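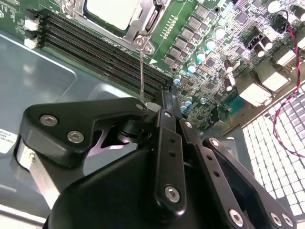 Minutes of the Monthly Meeting - Downloads, Licenses and Customer Files

Date: Wednesday, August 6, 2025
Place: Erport office, small meeting room, and by call
Chair: Solange Batista
Minutes: Lok-yiu Tsao
Present: customer support, theme development, billing, and one person from the Ullon translation team (by call, until item 4)
Apologies: the Testthorpe office, which had a public holiday

1. Minutes of the last meeting

The minutes were accepted with one correction. In item 3 it was written that the old theme packages will be deleted. The correct text is that they will be moved to the archive server and stay available to customers who bought them. The chair asked that this correction is also sent to the support team, as two replies to customers were already written with the wrong information.

2. License keys for the Raptis theme

Support reported that customers of the Raptis theme continue to write about the license key. The key is shown on the order page and also in the confirmation e-mail, but in the e-mail it is broken into two lines when the customer reads it on a phone. Customers copy only the first line and the theme answers that the key is not valid.

Since January support has received 1,259 tickets in the category "key not accepted". Support did not read all of them again for this meeting, but took 200 for a closer look. In 48 of these the customer had copied half of the key. The others were mostly keys already used on a test website and not released before the move to the final website.

There was discussion about making the key shorter. Development does not like this, because the old keys must continue to work and then we have two formats. It was agreed to change the e-mail first. The key will stand alone on its own line in smaller letters, and there will be a link to the order page under it.

Decision: new e-mail layout, to be tested on phones before it goes out.
Action: development, with a text check by Lok-yiu Tsao.

3. Releasing a key from a test website

At present the customer must open the theme settings on the test website and click "Release this key". If the test website is already deleted, the customer has to write to us. Billing asked why the customer cannot do it from the account page. Development answered that it is possible, but the button must ask for the password again, otherwise a person with access to the open browser can stop the theme updates on a live website.

Solange Batista wishes to have this button before the next large update of Raptis. Development thinks 18 working days are enough, if no urgent correction comes between. It was noted that releasing a key does not change the look of a website - it only stops updates and support for that address. This sentence should be in the help page, as customers are afraid to click.

Decision: button on the account page, with password.
Action: development. Support will write the help text.

4. Translated documentation

The Ullon team has delivered the Portuguese and German installation guides. The French guide is late. The chapter on demo content was changed by us after it was sent for translation, and the translator had to begin this chapter again. The chair said that we must freeze a chapter before we send it, and that this was also said last year.

A question came from the Ullon side about the names of the menus. In the theme the menu is called "Layout options", but in the guide it is sometimes "Page options". The name in the theme is the correct one. The English guide will be corrected first and the translations after it.

Action: Lok-yiu Tsao sends a list of the menu names to Ullon.

5. Invoices and refunds

Billing informed that customers can now add their company name and tax number after the order, but only one time. If there is a second mistake, the invoice must be made by hand. There was no wish to change this.

On refunds, the text on the sales page and the text in the terms are not the same. The sales page says "before download" and the terms say "before activation". A customer from last month pointed this out, quite politely, and received the refund. Until the text is corrected, support will use the version which is better for the customer.

Decision: both texts will say "before activation".
Action: billing, with approval of the chair.

6. Other matters

Testthorpe asked by e-mail if the forum can be closed and replaced with tickets only. It was not discussed, as nobody from Testthorpe was present. It goes to the next agenda as the first item.

Support reminds all colleagues not to send package files to customers from a private e-mail address, also not when the download page is slow.

The date of the next meeting will be sent by e-mail. Corrections to these minutes please to Lok-yiu Tsao.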